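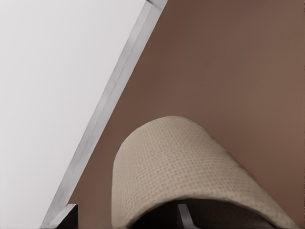 How to Make a Dot Plot for a Printed Poster

By Efua Antwi

These are the steps we use in the Kernel visualization workshop at Nemham to get from a raw spreadsheet to a dot plot that can be read on a poster from across a hallway. You need a spreadsheet program, any drawing program that opens SVG files, and an afternoon. No coding is required.

The data in this walkthrough is the Fiadzo loan list, a table of 2,126 library loans sorted into 17 subject areas. Any table with one row per event and a column for category will work the same way.

What you will make

A dot plot has one line per category and a dot placed along a number scale. Ours has two dots on each line, one for fall loans and one for spring loans, joined by a thin rule. A grouped bar chart of the same table needs 34 bars. The dot plot needs 17 lines and takes up half the height.

Step 1. Write the question first

At the top of a blank sheet, write the question the poster should answer. Ours was "Which subjects are borrowed more in spring than in fall?" Keep that sheet open. When you are deciding whether to keep a label or a color later on, check it against the question.

If you end up with more than one question, make more than one chart.

Step 2. Clean the category column

Make a copy of the file before you touch anything. In the copy, sort by category and scroll through it from top to bottom. Look for:

Extra spaces after a word
The same subject spelled in different ways
Blank cells
Capital letters used in some rows and not in others

Fix spelling with find and replace, one term at a time. Do not delete the blanks. Type "Unrecorded" in them so that the total still matches the original file. The total goes in the source note at the end, and somebody will check it.

Step 3. Build the summary table

Insert a pivot table. Put category in the rows, term in the columns, and a count of rows in the values. Copy the result and paste it into a new sheet as values only. A live pivot table will re-sort itself when you open the file on another computer, and your chart will go with it.

Add a third column for the difference, spring minus fall. Sort the table by this column, largest first. Alphabetical order is fine for a lookup table, but on a poster it hides the pattern you are trying to show. 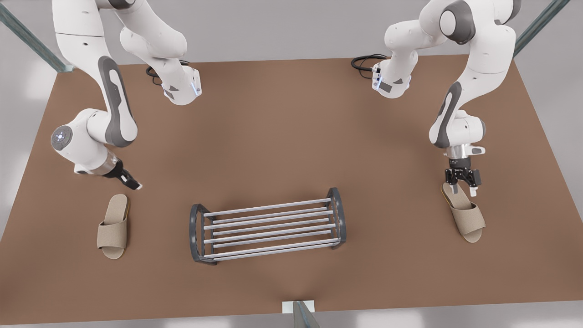 Two white robot arms over a brown tabletop. Computer rendering.

Step 4. Make a rough chart

Select the fall column and insert a scatter chart. The horizontal value is the number of loans. The vertical value is the row position, so add a helper column that runs from 1 to 17 and use that. Then add spring as a second series with the same helper column.

Your chart will be upside down, with the first row at the bottom. Open the vertical axis settings and choose the option for values in reverse order. In most programs this also moves the horizontal axis to the top. Leave it there if you like. Salamatu Atinga, who teaches the second half of the workshop, prefers it at the top because people read the scale before the dots. I put it at the bottom out of habit. Both print fine.

Start the horizontal scale at zero. A dot plot does not strictly need a zero baseline the way a bar chart does, but a hallway audience will assume there is one.

Step 5. Export to SVG

Remove the chart title, the legend, the border, and the vertical gridlines before you export. You will add the title and labels again in the drawing program, where you have better control of them.

Export as SVG if the option exists. If it does not, save the chart as a PDF and open that instead. Do not paste a screenshot. If you have no other choice, export a PNG at 300 dots per inch at the final printed size. A small PNG stretched to poster width will look soft at the edges, and the type will be worse than the dots.

Step 6. Redraw the labels

Open the file in the drawing program and ungroup everything. You may have to ungroup several times. Delete any empty boxes that come through with the export.

Now type the category names at the left, right-aligned, so that each name ends close to its line. Use one typeface. Regular weight is enough for the names, with bold for the title only.

Label the two dots directly on the top line, "fall" and "spring," in the same color as the dots. This replaces the legend. You do not need to repeat the labels on the lines below. 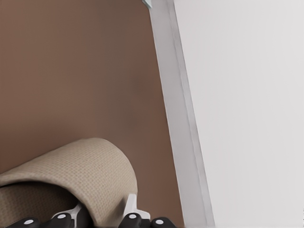

Brown surface with a pale gray strip running down its right side. Computer rendering.

Step 7. Choose two colors

Pick one dark color and one medium color, then print a test in black and white. If you can still tell fall from spring, the pair will hold up for most color-blind readers and on a bad printer. Dark blue and orange usually pass. Red and green at the same strength usually fail.

Draw the joining rules in light gray, thinner than you think you need. If the question is about increases, as ours was, you can darken the rules on the lines where spring is higher. Kohei Koyama did this on the version that hung in the Gandimard lobby in June, and it saved him a paragraph of explanatory text.

Step 8. Write the title and the source note

The title should state the finding in a plain sentence. "Seed and garden books leave the shelves in spring" is better than "Loans by subject and term." Keep it to one line if the poster is wide enough.

The source note goes at the bottom left in small type. Give the name of the data, the number of records, and anything you changed. Ours reads:

Source: Fiadzo loan list, 2,126 records. Spelling of subjects standardized. Blank subjects counted as Unrecorded.

Step 9. Test it on the wall

Print the chart in black and white on ordinary letter paper, tape the sheets together, and hang it at eye level. Stand back as far as the hallway allows. Ask a person who has not seen the data what the chart says. Write down their words and do not help them.

Go back to the drawing program, fix whatever they misread, and convert the type to outlines before sending the file to the print shop. Keep an editable copy under a different name.

Common problems

The dots overlap on some lines. This happens where fall and spring are close. Make the dots smaller, or give the front dot a thin white outline.

One category is far larger than the rest. Leave it in and let the scale stretch. If the other lines become unreadable, make a second chart without it and say so in the note.

The fonts change when a colleague opens the file. Send a PDF for comments and keep the working file on one machine.

Thanks to Selorm Ayaaba for corrections to Step 4 and to Etornam Mahama for permission to use the loan list.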